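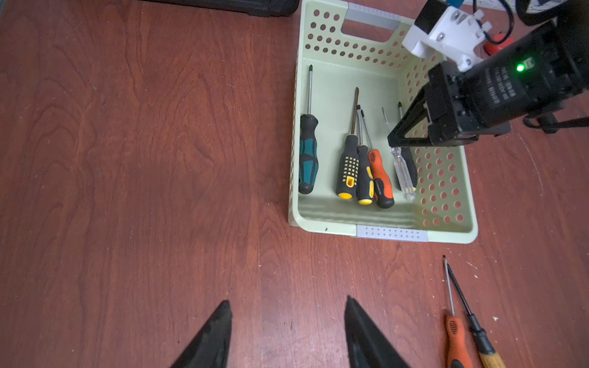
Manipulation Software Developer (Planning and Perception)
Griltcombe
Full time, permanent. Mostly on site, with flexible hours.

Griltcombe writes the software that lets pairs of small robot arms do bench work: sorting hand tools, packing kits, putting things back where they belong when a shift is over. We're a small group and we're growing the software side by one. If you like the idea of changing a cost function in the morning and watching two arms behave differently by lunch, please keep reading!

Our main product is Plistix, a control and planning stack that runs on an ordinary workstation next to the bench. It takes in camera streams and joint states, decides which arm should go for what, plans both motions together and sends the commands. Around it sits Cunema, our tool for recording, replaying and picking apart runs. Plistix is the older of the two and shows it in places. Cunema is newer, much loved, and missing several features that everybody here wants and hasn't had time to write.

What you'd be working on

The job is spread across the stack, and we'd shape it around the person we hire. You'd probably start in one of these areas and wander into the others within your first year.

Shared workspace planning. Two arms reaching into the same small container is the problem that keeps us busiest. Our present planner handles it by reserving volumes: one arm claims a region, the other waits or goes around. It's safe and it's far too cautious. An arm will sit politely at the side of a basket when there's plenty of room for both. We have a prototype that plans in joint space and time together and it's lovely when it works, but the worst cases take much too long to solve. You'd take that prototype over, find out which of its ideas are worth keeping, and get something into the release branch.

Grasp selection for long thin things. Screwdrivers are our standard test objects and they're meaner than they look. They roll, they lie against each other, the handles come in every shape, and the good grasp on one is often blocked by its neighbour. Clear plastic handles deserve a paragraph of their own (you can have that conversation with our perception people, who have feelings about it). We score grasp candidates with a learned model and then filter them for reachability, and the two steps really ought to know more about each other than they do.

Perception from wrist cameras. Each arm carries a small camera close to the gripper, so the fingers are always in view and the other arm often is too. We segment both out before we estimate anything. The masks come partly from the kinematic model and partly from a network, and they disagree at the edges, especially around cables, which no model of ours describes properly. There is a good, meaty project here for somebody who likes calibration and doesn't mind measuring things twice.

Recovery behaviour. When a grasp slips, Plistix currently backs off, looks again and starts over from the top. We'd like it to notice earlier and do something more sensible, such as a small regrasp, a nudge, or handing the job to the other arm. The state machine that does this has grown by accretion and we'd be thrilled to see it replaced with something that can be read in one sitting.

Tooling. Everyone on the team writes tools. Cunema lets you scrub through a run with camera frames, joint traces, planner decisions and log lines all lined up on one timeline. What it doesn't do yet is compare two runs side by side, or search across runs for moments that resemble each other. Both would save us hours every week.

The stack as it stands

The real-time control loop and the planner core are C++. Perception, training code and most of Cunema's back end are Python, and Cunema's front end is TypeScript. Messages between processes go over our own thin layer on shared memory, which is fast and fairly well tested but under-documented. We run Linux everywhere. Simulation is used for regression tests and for early planner work, and everything that matters gets tried on the arms before it's merged.

The regression suite has 1399 recorded situations in it, each one a snapshot of the bench with a planning question attached. The full suite runs overnight and a short version runs on every merge request. It catches a great deal. It's also biased towards situations that gave us grief in the past, so a clean result has to be read with some care, and improving that coverage would be a very welcome contribution.

The control loop runs at 100 Hz on the arms we use now. If you've only worked at higher rates, that'll feel relaxed, and if you've only worked on web services it'll feel strict. We can help in either case.

How we work

Development happens in short branches with review from at least one other person. Reviews are friendly and thorough, and people do ask "why this way?" a lot, of everyone, including whoever wrote the original code. We write down design decisions before the big ones get built, usually in a page or two, and we argue about them over coffee. There's a shared calendar for the benches so you always know when you'll have an arm to yourself.

You'd have your own desk away from the benches (they can be noisy, and good ideas need some quiet) plus a bench slot most days. The lab opens at 7:30 am and some people love an early start. Others come in closer to ten. We try to keep late morning free of everything but a short stand-up, and there's no expectation that you answer messages in the evening.

Every developer here spends time running the arms by hand: setting out the tools, starting the task, watching what goes wrong, writing it up. We don't hand that off to a test team, and we think it makes for better software. You'll get to know your failures personally! If the thought of spending an afternoon rearranging screwdrivers in a plastic basket to reproduce a planner bug fills you with dread, this might be the wrong job. If it sounds like a decent afternoon, we'd get along very well.

What we're looking for

We'd expect you to bring:

Solid working knowledge of either C++ or Python, and enough of the other to read it and make modest changes.
Practical experience in at least one of motion planning, robot control, computer vision or grasping. A serious student project or an open-source contribution counts as experience.
Comfort with 3D geometry. You should be able to spot a transform applied in the wrong direction, and to cheerfully admit how often you've done it yourself.
The habit of looking at the data before changing the code.
Clear written English. A lot of our thinking happens in design notes and merge request comments.

It would be a bonus if you'd also brought any of these, though we really don't expect the lot:

Work with two or more arms sharing a space.
Trajectory optimization, sampling-based planning or task and motion planning.
Hand-eye calibration done on real hardware.
Training and evaluating segmentation or pose estimation models.
Front-end skills you'd enjoy using on Cunema.
Some feel for mechanical things, enough to tell a software fault from a loose screw.

A degree in computer science, engineering, mathematics or physics is one way of getting here. Several of us took other routes. If you meet a fair portion of the first list and the work appeals to you, please apply, even if you suspect your background looks a bit odd on paper.

Your first few months

For the first couple of weeks you'd pair with people from each part of the stack and fix small bugs of your own choosing. We keep a list of good starter ones. By the end of the first month you'd have something of yours running on the benches. After that you'd pick up a larger piece, most likely the shared workspace planner or the recovery work, depending on where your interest lies and what we've learned together by then.

Around the middle of the first year we'd like you to be helping with Palma, our next release line, which will bring planning and perception onto a common world model. At the moment each keeps its own idea of where things are, and quite a bit of our code exists to reconcile the two. Palma is the project people here are most excited about, and there's still plenty of room to influence how it's built.

What we offer

A salary set from a published internal scale, which we send to every candidate before the first interview.
Four weeks of paid vacation, plus a shutdown over the winter holidays.
Extended health and dental cover from your first day.
A budget for courses, books and conferences, with time set aside to use it.
Flexible hours and the option to work from home when you don't need the hardware. Up to 70 per cent of your time will need the benches in the first few months, and less after that.
Help with relocation within the country, and with work permit paperwork if you're coming from further away.

The building is step-free and the benches adjust in height. If you'd need anything else to do the job comfortably, or to take part in the interviews, let us know and we'll arrange it.

How to apply

Send us a resumé and a short letter through the careers page. In the letter we'd love to read about one technical problem you got properly absorbed in, robotic or otherwise, and what you tried. A page is plenty. Links to code are welcome and optional.

The process has 3 stages. The first is a video call with two of the developers, where we talk through your letter and you can grill us about the work. The second is a practical exercise: we send a recorded run from Cunema in which the arms do something silly, and you tell us what you think happened. It's meant to fit in an evening and we pay for your time. The third is a visit to the lab, with a bench session, a code discussion and lunch with the team. We cover travel.

Applications are open until the end of September and we read them as they arrive. Everyone who applies gets a reply from a person, and everyone who does the practical exercise gets written feedback on it.

Questions about the role can go through the same page. Mark them "Manipulation Software" and they'll come straight to the people you'd be working with.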